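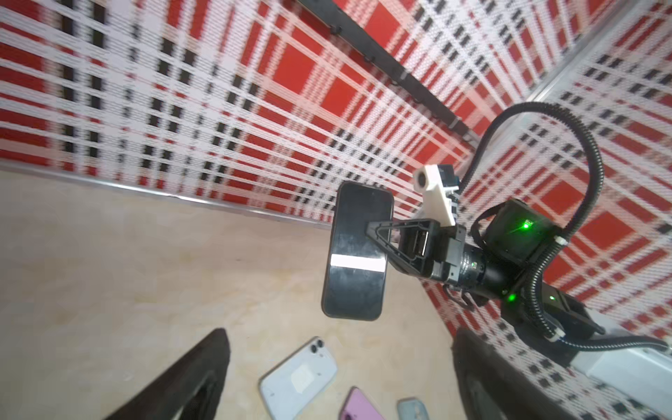 Fig. 1. Wrist view, black phone held upright, three more on the surface.

fomov_k
Results for the phone-sorting policy, as promised. 301 demonstrations, wrist cameras only, no overhead view. Over 138 trials it failed 14 times. Most failures were on dark glass. A glare stripe like the one across the screen in Fig. 1 seems to pull the predicted grasp point sideways.

lapointe9
"Seems to" is doing a lot of work there. Did you vary the lighting and keep everything else fixed?

fomov_k
No. Same overhead light throughout.

lapointe9
Then you have a correlation. I would look at the plaid walls first. High-contrast repeats are hard on any encoder, and they fill half the view.

Aaliyah Arsenault
Disagree on the walls. We ran the Numach encoder against patterned panels in December and masking them changed nothing we could measure. Marks on the table were worse. What does your wrist view look like with the fingers open?

fomov_k

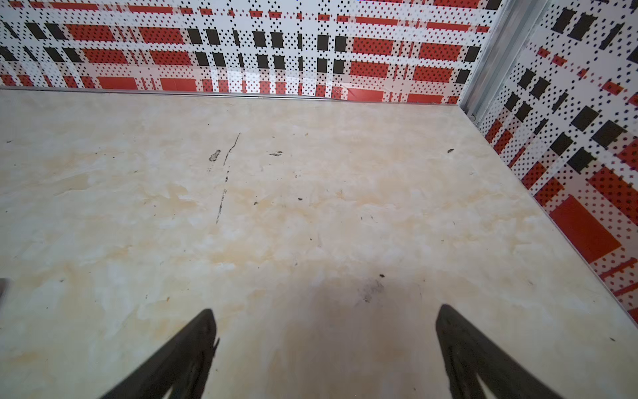 Fig. 2. Right hand, fingers open, nothing held.

Aaliyah Arsenault
There is a dark broken streak left of centre and a scuff just above the gap. I would wipe the surface and repeat the dark-phone trials before touching the lights.

lapointe9
Fine, but change one thing at a time — and post the per-phone split, please.

fomov_k
Will do. Surface first, then a diffuser.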